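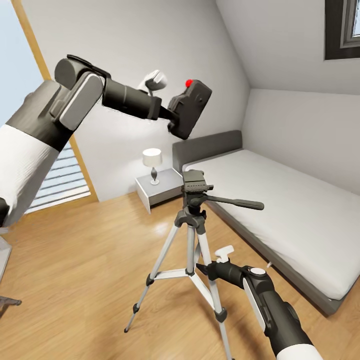 March 26, 2018

In our parish in Trirnthorpe we began Holy Week yesterday with the long procession, from the school gate to the church door. I have lived in this town for six years and it was my first time to walk all of it. Other years I stood at the church and waited, with my palm already a little tired in my hand.

When I was a child in Slovakia we did not have palms. We had willow branches with the soft grey buds, and my grandmother put them behind the picture in the kitchen, where they stayed until the next year. I told this to Oanh Thân while we walked. She said that in her family the palm was folded into small crosses, and that her aunt could make one without looking at her fingers. She tried to show me, but the wind was strong and we both had gloves.

The Passion was read in parts. Bohumila Vondráček read the narrator, and she read slowly, which I liked. It is a long text and many readers hurry through the middle, when Peter is in the courtyard by the fire. I always wait for that place. He was warm there, and I think about this every year – that he had come close enough to see, and also found a good spot near the fire.

In the afternoon I wanted to write to Lụa Âu about the music for Thursday, but I fell asleep in the chair with my shoes on. So I write it now: we sing the hymn on page 301, all the verses, and the church will stay open after Mass until midnight for quiet prayer. Last year there were 20 of us for the final hour. Please bring a warm coat, the heating goes off at nine.

On Friday I will not post anything. After Easter, in April, I would like to continue with my notes on the Psalms, where I stopped at the forty-second. Vendula Kubíček has lent me a commentary, and I have promised to give it back without pencil marks.

Viera Šimko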